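# Chapter 6. Electricity from the Roof

*After this chapter you should be able to read the yearly figures of a small solar installation, to explain the difference between power and energy, and to say why the hour of use matters for the electricity bill.*

In the town of Ghumman there is a bakery school with a long flat roof. For many years the roof was used for nothing. The rain fell on it, the heat came through it in summer, and every ten years somebody paid to have it covered again. Then the director of the school, Adeel Dogar, received an electricity bill which was higher than the bill for flour, and he started to ask what else a roof could do.

The answer he received from the installer was short. The roof could carry 20 panels without any strengthening of the beams. In the first full year these panels produced 2844 kilowatt-hours less than the school had hoped for, and still Mr Dogar was content with them. To understand how both these things can be true is the purpose of this chapter.

## 6.1 Two words which are often mixed

In daily speech we use the words *power* and *energy* as if they were the same. On an electricity bill they are very different.

**Power** tells us how fast electricity is being used or made at one moment. We measure it in watts (W) or kilowatts (kW). **Energy** tells us how much was used or made over a period of time. We measure it in kilowatt-hours (kWh). If an oven takes a power of 3000 watts and works for one hour without pause, it has used three kilowatt-hours of energy. If it works for two hours, it has used six.

A comparison with water may help. Power is like the flow from the tap, and energy is like the water collected in the bucket. A strong flow for a short time and a weak flow for a long time can fill the same bucket. The electricity company charges mostly for the bucket, but the cables and fuses in the building must be chosen for the flow.

Many ovens, however, do not take their full power all the time. The heating element switches on until the wanted temperature is reached, then it switches off, and after some minutes it switches on again. For this reason we cannot find the energy used by simply multiplying the number on the label with the hours of baking. The result would be too high. A meter placed between the oven and the socket gives a much better answer.

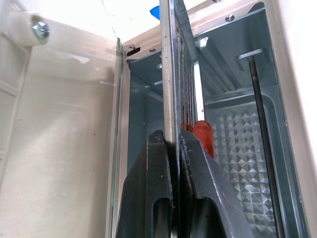 *Figure 6.1. A metal tray held on edge at a small oven.*

## 6.2 The sun does not follow the timetable

The bakery school begins its work at 4 in the morning. At this hour the large ovens are heated, and the use of electricity is at its highest. The panels on the roof are giving nothing, as the sun is still below the horizon during most of the year. At noon the panels give their best, but by then the students are washing the tables and going home.

This is a common problem, and we call it a problem of *matching*. A building can make in one year as much electricity as it uses in one year, and it can still buy a large part from the network. The yearly sum looks balanced. The single hours are not.

Murali Alva, who teaches building services in the neighbouring town of Stelier, studied the figures of the school for one month, March. In this month the panels made 674 kilowatt-hours. Less than half of it was used inside the building at the time it was made. The rest went out to the network, and for each unit sold the school received a lower price than it paid for each unit bought in the early morning.

Mr Alva proposed two changes. The first change was to move the courses for cakes and biscuits, which do not need to be ready for breakfast, to the hours between eleven and two. The second was to cool the cold store more strongly at midday, so that its motor could rest in the evening. Neither change required new equipment. A battery was also discussed, but its price was considered too high at that time, and we shall return to this question in Chapter 7.

## 6.3 What reduces the yield

We come back now to the missing kilowatt-hours. The school had compared its result with a table for panels facing south at a good angle and with no shade. Its own panels lie almost flat. They are also shaded in the afternoon by the grain tower of the Cila mill, a fact which was known to everyone in the street and was not written in the offer from the firm, Brultitz.

Dust had a smaller effect. After a dry spring the panels were covered with a fine grey layer, and washing them brought a small improvement, which was lost again within some weeks.

In the next section we shall learn how to estimate the shade on a roof with a compass, a sheet of paper and a simple sun chart. Please have the chart from the inside cover ready before you continue.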